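**Drustance Tabletop Picker, two-finger version**

Sold by Flustirex for $3,589, arm and stand included. The sales copy says it is ready for "light household tidying." I'd read that line slowly. Clearing a kitchen table means forks, crumbs, a wet glass and somebody's mail, and the listing promises none of those.

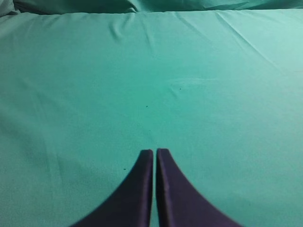 The fingers taper to narrow, squared-off tips, and a spare pair costs $105. Setup takes 10 minutes if the table is already bolted down – mine wasn't.

## Picking up small things

One pale, rounded piece on plain green cloth is about as kind as a chore gets. A sock drawer is a lot less kind.

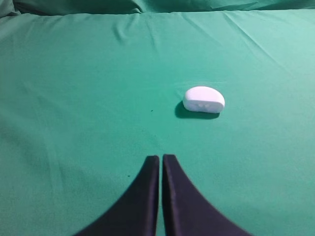 Hubert Bühler wrote in to say that he'd happily pay for a machine that does one dull job all day on a shop bench, and that houses can wait. Fair enough, but a bench has clutter too.

Three white pieces of different shapes and sizes make a better test, and still nothing like a toy box.
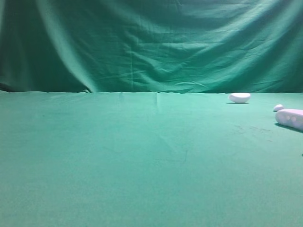 ## Buying notes

- Part no. 426, ships from Rundau
- Wrist cable sold separately
- No dishwasher or laundry claims in the manual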